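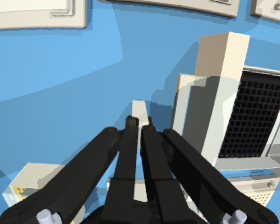
Riet Vermeulen reckons you should set the water hardness before you so much as plug the softener in, and she's put in more of these than I have, so that's the order I've used.

Search the guide Search Go

4. Setting up your Wunar for the first time

1. Find your hardness figure. Your water company will have it on their website, or you can dip one of the paper strips from the Clerach pouch in a glass of cold tap water.
2. Turn the little dial on the back to match. It's stiff! I use a coin.
3. Shut the stopcock and open the kitchen tap till it runs dry.
4. Fit the inlet hose (blue collar) and then the outlet (white collar). Hand tight plus a quarter turn is plenty.
5. Open the stopcock slowly and go round both joints with a bit of kitchen roll.
6. Tip in the salt, up to the line and no further. Tablets only, please, as granules clump at the bottom and you'll be chipping away with a spoon like I was last February.
7. Plug in, hold Start until it beeps twice, and leave it alone for its first rinse.

Note: the counter shows litres left before the next rinse. Mine started at 3,882 and was down to 3,865 after I'd filled a couple of kettles and done the washing up. Once it drops under 2,000, check the salt.

Caution: don't open the lid during a rinse. If it stops halfway, switch off at the wall, wait 12 minutes and go back to step 7.

For moving the rinse to the small hours (mine goes at 3 am), see section 5.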